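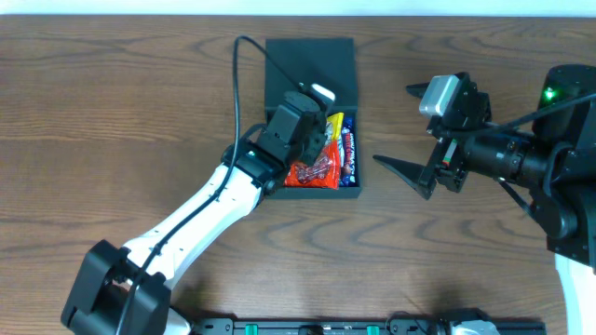 Koddale Shared Workshop
Evening course: Building a two-arm table robot
Handout 4: Mounting, cabling and the first packing task
May 14, 2024

Before you start

You should have both arms assembled and each one moving on its own from the bench supply. If yours still stalls at the shoulder, go back to handout 3 and check the order of the motor IDs. Do not try to fix it with the arm already on the rail, as you will not reach the rear screws.

The course kit is the Vistow pair with parallel grippers. Two people are building the older Raju arms from their own parts. The steps are the same for those, but the Raju base plate has a different hole spacing and you will need the adapter from the drawer under the drill press.

1. The rail

Both arms share one rail along the near edge of the table. Lay it down and check it with a straight edge before you clamp it. A rail that is bowed in the middle will pull the two bases out of line, and you will then chase a position error that no amount of calibration removes.

Tighten the clamps by hand first, then go round again with the key. Push sideways on the top of each arm. If the base shifts, the clamp is not seated. If the table itself moves, put the rubber feet on.

Your own table at home may be narrower than the ones here. Set the bases as far apart as it allows, with the working area between them and in front. The grippers should be able to meet in the middle without either elbow going straight. An arm at full stretch has little strength and shakes.

2. Cables

Most faults reported in the last two courses were cable faults. The usual one is a connector at the wrist that works loose after an hour of movement.

Leave a generous loop at the gripper so the wrist can turn to both of its limits. Below the loop, fasten the cable to the arm link at several places. Leave it free across each joint. Then move the arm slowly by hand, power off, to all of its end positions and watch the cable the whole time. It must not go tight, rub on an edge or drop between the fingers.

A tall loop is safer than a short one, but it takes up room above the table. When the other arm reaches across, it has to go under or around. Keep this in mind when you set the rest positions.

Tie the cables again after every change to the gripper. Do not use tape. It leaves glue on the shell and lets go when the motors are warm.

3. Power and lights

Switch on with both arms resting on the table and hands clear. Wait for the green lights on the motor housings. A motor with no light has no power or no data, and in both cases you switch off before touching the plug.

The stop button goes where your free hand already is. Try it once with the arms moving before you do anything else. The arms drop when power is cut, so put a folded cloth underneath for this test.

4. Calibration

Run the Mimitz script for the left arm, then the right, then both together. It asks for 13 positions per arm. Move to each one slowly and let the arm settle before you confirm. If the reported error for any joint is over 7 counts, repeat that joint only.

Write the values in your build log. You will want them when you change a motor.

5. The camera on the gripper

If you are fitting a camera to a gripper, mount it on top, facing along the fingers. Check that the finger tips stay in view when the jaws are fully open and fully closed. Tighten the bracket more than seems needed. A camera that turns by a small amount during a session spoils everything recorded after that point, and it is hard to spot later.

6. Task: packing sweets into a box

The task for this session is to fill a shallow open box with wrapped sweets. Use a box with a raised back or lid and put the back on the far side, so that it does not block the grippers. Three packets are plenty: one large soft bag and two smaller wrapped items will fill a small tray.

The soft bag is the hard one. It changes shape when gripped, and shiny plastic slips. Take it near a crimped edge or by a fold, not across the fat part. Lower it until it touches the tray before opening the jaws. Put it in first and let it lie at an angle if it wants to.

Bars are easier. Hold one near the end and slide it down along the side wall so that it stands up. Close the gripper only as far as needed. The default force is set to 300, which will crush chocolate. Start lower and work up.

Use one arm at a time at first. While one gripper is over the tray, the other waits to the side with its jaws open. Later you can have the waiting arm steady the box. Never bring both grippers inside the tray together until you have done the task cleanly several times with one.

If a packet ends up wedged, open the jaws, lift straight up and start that item again. Pushing down on it from above bends the finger tips, and replacements for these take until December to arrive if the supplier is out of stock.

7. What to record

For each attempt note the following:
Attempt number
Which arm placed which packet
Gripper force setting
Dropped, crushed or placed
Any cable or light fault

Save the joint log as well. A normal attempt comes out at 2940 lines. A much shorter file means the logger lost contact with one arm, so check the wrist connector first.

For next session

Bring your build log and the box you used. We will be closing the lid with one arm while the other holds the tray, so a box with a hinged lid is needed. Read section 2 again if your cable loop has moved.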